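Cuaderno de taller - mayo, 16:40
Proyecto Malell, pruebas de recados y barrido en exterior

3 comentarios · 10 veces compartido

¡Qué ganas tenía de apuntar esto! Llevamos semanas con la pregunta de siempre - si una máquina puede encargarse ya de las tareas pesadas de casa y del taller - y por fin tengo algo más que opiniones.

Dentro: doblar trapos sigue siendo un drama, pero recoger tornillería del suelo del taller ya va muy bien. De 432 intentos de agarre guardados en el registro 2306, los fallos casi siempre son arandelas planas. Probar la uña nueva de Jundstead.

Fuera: barrer y llevar paquetes. Me encanta este terreno, tan amplio y con tan poco que esquivar. Lo que me interesa son las juntas entre losas, la rejilla del desagüe y la mancha oscura grande cerca de las bicis - el planificador tiene que distinguir mancha de hueco. La escalinata, ni tocarla hasta revisar el margen de los bordes. 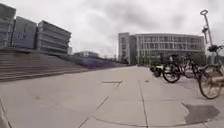

Pendiente
- Subir el umbral de contraste para manchas.
- Repetir con el mapa de Fodside cargado.
- Pedir a Chiba las ruedas blandas (las nuestras vibran en cada junta).

Entradas recientes
Fregar una sartén, segundo asalto
Notas sobre el cargador de Jundstead
Trapos, toallas y otras derrotas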